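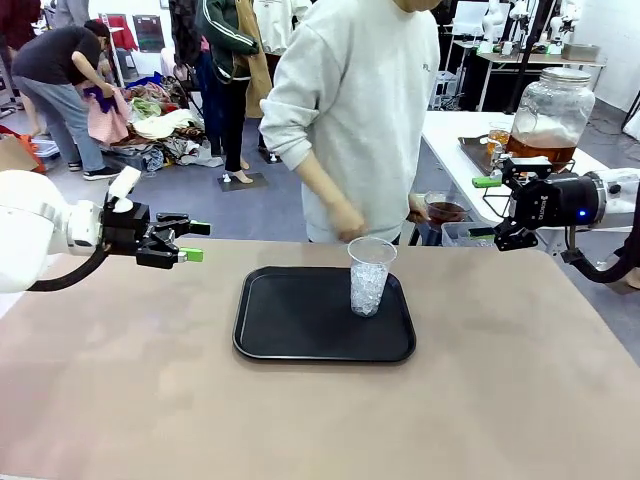 Trelia G2 Parallel Gripper
Wrist-mount gripper with soft finger pads, for light tabletop work

Overview | Test notes | Comparison | Compatibility | What's in the box | Ordering

Overview

The Trelia G2 is a two-finger electric gripper for small arms. It was designed by Urkberg for jobs where the part is light, thin-walled or easily spilled: drink cups, trays, pouches, small cartons, folded cloth. The fingers are driven by a linkage and stay parallel through the full stroke. Pads are green molded elastomer and snap off without tools.

The G2 is sold singly or as a matched left/right pair. Pairs ship with the same firmware and are force-matched before packing, so a grip setting tuned on one side can be copied to the other.

Key data

Stroke: 97 mm, fully open to fully closed
Cycle rating of pads: 2433 cycles at the medium force setting
Force settings: 7, selectable in software
Cable: single black cable, power and data, exits at the wrist
Camera mount: top of housing, fits the Urkberg wrist camera
Status light: on housing
Pad color: green only

Test notes: cup on tray

Most questions we get are about disposable cups. Thin plastic gives way under a grip that would be normal for a carton, and once the wall bends the contents shift and the cup leans in the fingers. We use a clear plastic cup of crushed ice on a black serving tray as our standard bench task. Ice is a fair stand-in for a real drink because its weight is not spread evenly, and a spill is easy to clean up.

Recommended settings for this task:

Force setting 2 for the cup. Setting 3 holds too, but marks softer cups.
Force setting 5 for the tray rim, one gripper on each short side.
Approach the cup at mid height. Gripping near the mouth folds the wall inward.
Open the fingers to cup width plus a small margin before approach. A full-open approach takes longer and brings the fingers close to anything else on the tray.

The raised lip of a serving tray needs some care. With the fingers pointing straight down, the lower pad edge can catch under the lip. Tilt the wrist slightly outward and close in two steps. 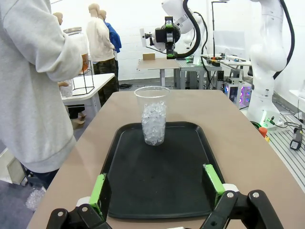

The wrist camera should see both pads and the object between them when the fingers are open. If only one pad is visible, loosen the two mount screws, turn the camera until the pads sit evenly at the left and right, and tighten again. Dark, matte trays work well as a background for the green pads. Clear cups are harder. Depth readings through an empty cup wall tend to return whatever is behind it, so for clear cups we suggest using the fill level or the base as the target and leaving the top of the cup out of the crop.

Comparison

We ran the same task with two other grippers on the same pair of arms.

Trelia G2: completed 177 lifts before the first dropped cup. No cracked cups at setting 2.

Abbasi P-Series: stronger closing force, shorter stroke. Good on the tray. Its lowest force setting still creased the cup wall. Better suited to boxes and bottles.

Plirnar Flex: softest contact of the three. Handled cups without marks but slipped on the tray lip when the tray was loaded at one end. Pads are glued and the whole finger has to be replaced.

Results will vary with cup brand and fill. Contact us for the test script.

Compatibility

Fits arms with the Urkberg small flange. An adapter plate is available for other flange patterns. The Abbasi controller can drive the G2 in open/close mode only; force settings require the Urkberg controller. Leave a loop in the cable below the wrist so that the last joint can turn fully.

What's in the box

Gripper with pads fitted
Spare pad set
Cable
Four mounting screws and hex key
Printed quick-start sheet

The wrist camera is sold separately.

Ordering

Orders placed before noon on Thursday ship the same week. Pairs are built to order and take longer. Replacement pads are stocked in sets of two; state the gripper revision, printed on the underside of the housing, when ordering.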